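Trelarora (robot)

Trelarora is a two-armed mobile robot designed and built by hobbyists in a shared workshop, together with a simulated version used to test its control software. The project was started by Ecaterina Jitaru, a machinist, and Chia-jung Chiang, who wrote most of the software. The workshop, known as Overgaard after the street it stands on, provides bench space, a lathe and a small laser cutter.

Background

Jitaru began the build as a replacement for an earlier one-armed cart named Clikow, which could push doors but could not pull them open. Clikow was taken apart for its motors and wheels, and its base plate was kept as a drilling template. Chiang joined when the first arm was on the bench and proposed that the second be tested in simulation before any metal was cut.

Construction

The physical robot consists of a wheeled base, a fixed torso and 2 arms. The torso shell is formed from thin sheet over an aluminium frame. Each arm ends in a parallel gripper with 2 fingers, driven by a single motor through a screw. The wrist joints were remade 3 times, the first versions having too much play under load. Wiring runs inside the upper arm and outside the forearm, an arrangement the builders describe as temporary.

Power comes from a battery pack low in the base. Charging is done by hand at the workshop, and the emergency stop cuts power to the arms while leaving the computer running.

Control software

The controller, Hakex, runs on a small computer behind the torso. It reads joint positions 200 times a second and sends new targets at the same rate. Arm motions are planned separately from base motions - the base is held still whenever a gripper is closed on a fixed object such as a door handle. This makes door opening slow, but it removed a fault in which the wheels and the arm pulled against each other.

Simulation

The simulated Trelarora uses the same joint names and limits as the real machine, so a motion file can be run on either. The test set contains 20 indoor layouts with furnished rooms, doorways and hinged doors. Door weight and handle height can be changed between runs.

The simulated camera view is saved with each run and is used to check whether the arms block the robot's view of a doorway or handle. Camera angle is stored in the same log as the joint positions, and a tilted view is not corrected before saving. 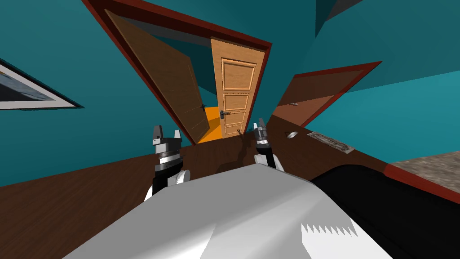
Simulated view over the torso, with both grippers raised and an open door beyond.

Lighting in the simulator is kept simple. Shadows are drawn, as early versions of the handle detector confused them with dark trim.

Limitations

The simulator treats the gripper fingers as rigid, while the pads on the real fingers compress under load. Grip force settings therefore have to be tuned again on the hardware. Door seals and sticking latches are not modelled.

See also

Clikow
Hakex
Parallel gripper
Mobile manipulator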